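Chapter 7
Local Connection and the Right to Housing Help

In this chapter:
Who counts as a resident
How councils apply the local connection test
Appeals and reviews

A person who moves from one district to another keeps most of their rights on the day they arrive. They can see a doctor, enrol a child at school and look for work. Help with housing is different. Many councils give priority to people with a local connection – usually a period of residence, a job or a close relative in the area.

The two districts compared in this chapter, Plasstead and Hedlund, lie 20 miles apart and apply the test in different ways. Plasstead asks for two years of residence. Hedlund asks for three, but accepts a work contract of more than 30 hours a week instead. Lindsay and Niven studied both schemes and found that applicants often did not know which rule had been used in their case.

Section 7.1 deals with the meaning of residence. Section 7.2 looks at family ties, which are harder to prove than they sound. Section 7.3 covers reviews, including the time limits for asking for one.

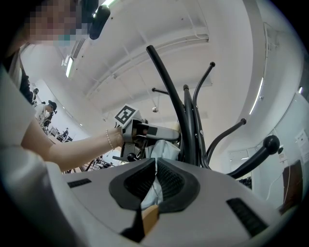

Figure 7.1 A black metal coat rack with curved arms.

Before reading on, note down what you would expect a council to accept as proof of address. You will need your list again in Section 7.1.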